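Welcome to Ghauri, and thank you for stopping by to read a little about us!

We opened in a converted feed store on the edge of Guvmont with 6 children, one teacher and a secondhand piano that never did hold its tune. Since then we've grown to 87 students, from preschool through fifth grade, and we've taken over the building next door (the old Zinbridge bakery, which still smells faintly of cinnamon when the heat comes on). We're still small enough that every family gets a phone call from us before the first day, and we mean to keep it that way.

Our mornings are for reading and math, and our afternoons are looser, with music, gardening, painting and plenty of building. Children need time to make something, change their minds and start over, and we try hard not to hurry them.

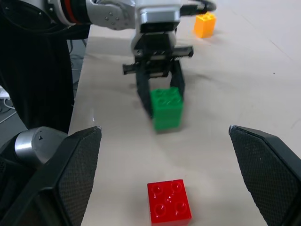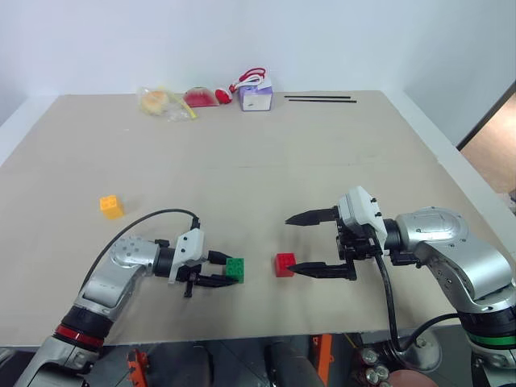

Plastic blocks on a tabletop

Lunch is eaten family style, with the older kids pouring milk for the younger ones, and after that everybody goes outside unless it's truly pouring. Our garden has done so well that we now hold a vegetable stand each June, and the money goes toward library books. We're up to 805 of them, and yes, you may borrow one too!

Tours are open to any family in Guvmont or Lesutix. Just call the front office and we'll find a time that suits you, and do bring the little ones along.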